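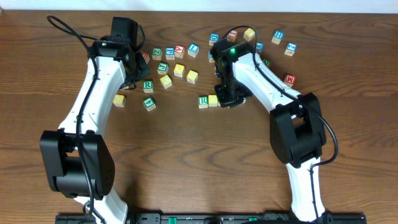

Alphabet blocks, the Flomia set: what we think after 3 months

I bought these in February for my niece's little boy, Niko, who had just decided that letters were the greatest thing on the planet. He was pointing at cereal boxes. He was pointing at license plates. So I figured a set of wooden blocks was an easy win, and then I spent two entire evenings reading listings because apparently I can't buy anything like a normal person.

I ended up with the Flomia. My other choice was Rumach, and I'll get to those, because a friend has them and I've stepped on both brands with bare feet.

First, the good stuff. They feel great in the hand! There's a nice bit of weight to them, and the corners are rounded enough that I don't wince when one gets thrown (they all get thrown). The edges were smooth right out of the package. I did find one block, the Q, with a rough patch on the bottom, and I went over it with a nail file and that was the end of it.

The letters are big and plain. I was so happy about this. A lot of the sets I looked at had curly storybook lettering, and the lowercase a in one of them was the fancy kind with the little hat, which a kid is never going to match to what he writes himself. These are the kind of letters you'd draw on a chalkboard.

Now for my gripes. You get one of each letter. One! Which means you can't spell Mommy, you can't spell Poppy, and you can't spell Niko's cousin Anna, who was very offended. We've been standing a Z on its side and calling it an N. If you're hoping to do actual words with an older kid, buy two sets or look somewhere else.

The storage is also kind of a joke. They come in a drawstring bag made of thin cotton and the string pulled out the first week. I've threaded it back through with a safety pin twice. I gave up and now they live in an old cookie tin, which is louder but at least closes.

The paint has held up better than I expected. He went through a phase of chewing the corners, mostly the B for whatever reason, and there are some dents in the wood there but no flaking that I can find. The M has faded a little where it sat on the windowsill. I wipe them down with a damp rag and dry them right away, don't soak them. My friend Areti Spanos ran hers through the dishwasher (the Rumach ones) and they swelled up and split, so please don't do that with any wooden block, I don't care what your mother-in-law says.

About the Rumach set. It costs 18 dollars where the Flomia was 30, and I think you do notice. They're lighter, the letters are stamped on thinner, and a couple of Areti's aren't quite square so towers lean after you get four or five up. But! They come with doubles of the vowels and a proper box with a lid. If I were buying for a classroom I'd probably go that way and not worry about it.

There's also a gorgeous handmade set at Athanasiadis, the toy store downtown, for 400 dollars. I picked one up and put it back down very gently.

How much does he play with them? Every day at first, then hardly at all for a few weeks, and now constantly again because he's figured out roads. They're not letters anymore, they're walls and parking garages. He still yells out the letter when he grabs one, so I'm counting it as educational.

I'd give them four stars. Would've been five with extra vowels and a bag that works.

Update, 8th May: we're missing the W. I've checked under the couch and in both heating vents. I wrote to Flomia to ask if they sell single blocks and will add their answer when I get one.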